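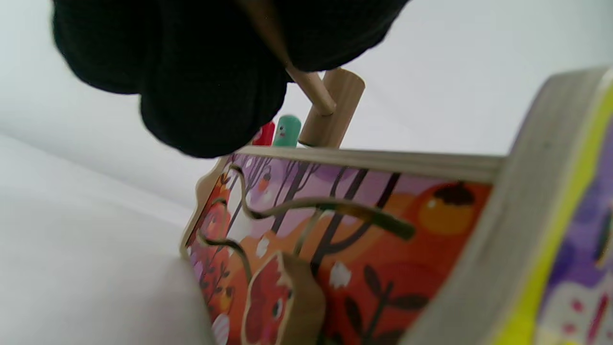

The Hurkville text stood at 4,000 words when the session resumed, and two of them were in brackets. The words were "mutual recognition." Gowda wanted them in the preamble, where they would bind no one. Porkine wanted them in Article 9, where they would bind Gowda.

The drafting officer had been lent by Wumero, which bordered neither party and had been chosen for that quality. Under the rules of procedure she could move commas on her own authority. Anything larger required consent from both delegations, given in the room, with microphones on.

She read the bracketed passage aloud. Gowda reserved its position. Porkine reserved its position on Gowda's reservation. The interpreters rendered both statements with the same verb, and this was entered in the record without objection.

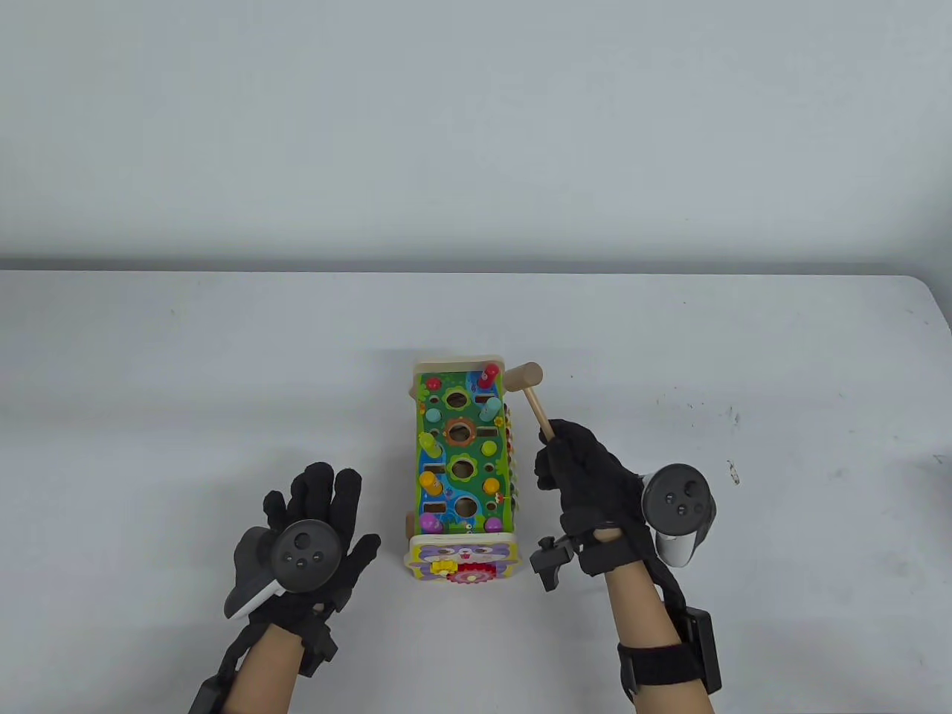

The chair suspended the meeting for 60 minutes. The officer carried her copy down to the family room on the ground floor, the only place in the building with a free socket. She plugged in the laptop and opened the speaking order for the closing session. It was also in dispute.

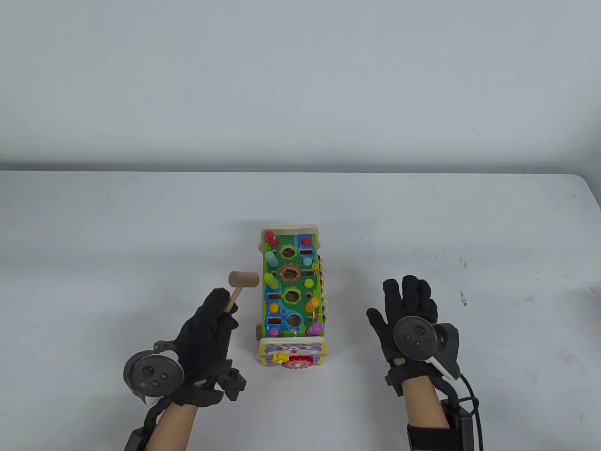

Each delegation had agreed to one statement of principle and one of thanks. Neither would speak first, and neither would accept a running order that showed rank. She had tried the alphabet and the date of accession. On the white table was a child's pound-a-peg toy, its bright green top pierced by four round holes in a column. The first and third, counting from the far end, had green flowers, the second an orange ring, and the nearest a blue flower. She typed four slots and gave them colors in place of numbers.

Both delegations accepted the colors. Porkine then asked for it to be noted that green appeared twice. The officer noted it, in a footnote, and opened Article 9 again.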